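Search tickets Go Advanced search
Last updated 23 Jan 2018

Label weight doesn't match scale weight
Opened by: Raymonde Beaudoin, Melnyk Yarn & Notions, Flilasville
Product: Teledau Ship Desk with Nemlow bench scale
Status: Closed, grudgingly

Original report

The scale says one thing and the label says another, heavier thing. The label wins, in the sense that it's the one we pay for. A skein of sock yarn in a plastic mailer now ships at the rate of a small ham. I have restarted the computer, which is what your hold message told me to do, and also what it told me to do during the other calls.

Please don't ask if the scale is plugged in. It displays numbers.

Reply from Zachary Girard, Teledau support

Hi Raymonde, thanks for the detail. I won't ask if it's plugged in. Can you put something of known weight on the scale and tell me what the scale display reads, and separately what the weight field in Ship Desk reads before you print?

Raymonde Beaudoin

We have a 100 gram check weight from when we sold loose fiber. The display says 100 g. The weight field says 3.5 oz. I was ready to be angry and that's correct. Then I clicked Print and the label came out at 9.5 oz. So your software adds six ounces between my finger and the printer.

Zachary Girard

That helps a lot. The scale and the cable are fine, then, and you can stop jiggling the cable. Please work through these and write down what happens at each step, including the steps where nothing does.

Step 1. Clear the tare on the scale itself. With nothing on the plate, press and hold TARE until the display blinks.

Result (R.B.): It blinked. Label still heavy.

Step 2. Swap the USB port, then pick the scale again under Devices.

Result (R.B.): The port in back is behind the filing cabinet. Mutua Mabula moved the filing cabinet. Label still heavy, and we have recovered a stapler.

Step 3. Weigh a real order in a mailer, with the unit set to ounces on both the scale and Ship Desk. Print a test label, then void it.

Result (R.B.): Units match. Label heavy by the same six ounces. I voided it. The void screen asked if I was enjoying Ship Desk.

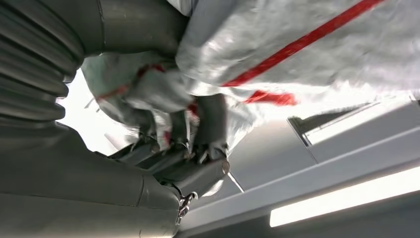
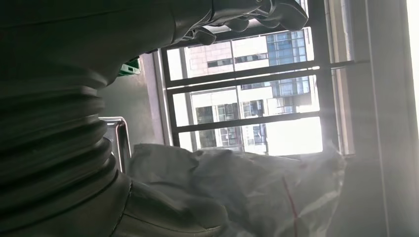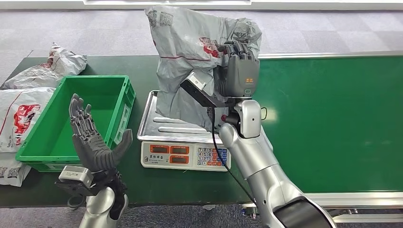 Step 4. Log in as a different user and repeat Step 3.

Result (R.B.): Now we're getting somewhere. Noémie Sawatzky logged in with her own name and her label was right. I logged back in and mine was wrong. I've worked here longer than she has, for whatever that's worth to the software.

Zachary Girard

It's worth something to me. This means the problem lives in your user profile. I'm passing this to Audrey-Anne Grewal, who looks after account settings.

Audrey-Anne Grewal, Teledau account settings

Hello Raymonde. Your profile has a default package called "Gift crate w/ straw," with a packaging weight of 6 oz. Ship Desk adds packaging weight at print time and doesn't show it in the weight field. It looks as if the default was saved in August. Do you recognize the name?

Raymonde Beaudoin

I do. We sold gift crates for a short while in August. The straw got into everything, and now apparently into this. I would like it noted that I chose the crate for one order and was never asked if I wanted it for the rest of my life.

Audrey-Anne Grewal

Noted. To fix it:

1. Go to My Profile > Packages.
2. Next to "Gift crate w/ straw," untick Default.
3. Choose "Poly mailer" and tick Default. Its packaging weight should be 0.
4. Log out and back in. Closing the window doesn't count as logging out.
5. Print a test label with the check weight.

Raymonde Beaudoin

Closing the window has counted as logging out in this shop for years, but fine. Label now says 3.5 oz. I did it a second time with a mailer and that matched the display too.

Remaining questions:

a) Can the weight field show the number it's going to print? It seems like the place for it.
b) Who do I talk to about the postage since August?

Zachary Girard

a) Logged as a feature request. There were already 2 others asking for it, so yours has company.
b) Billing. I've opened a separate ticket and copied you in. They will want the label history as a CSV, under Reports > Labels > Export. Please don't send it as a spreadsheet, they send those back.

Raymonde Beaudoin

Exported. Mutua wants to know if the filing cabinet can go back now.

Zachary Girard

Yes, either port works.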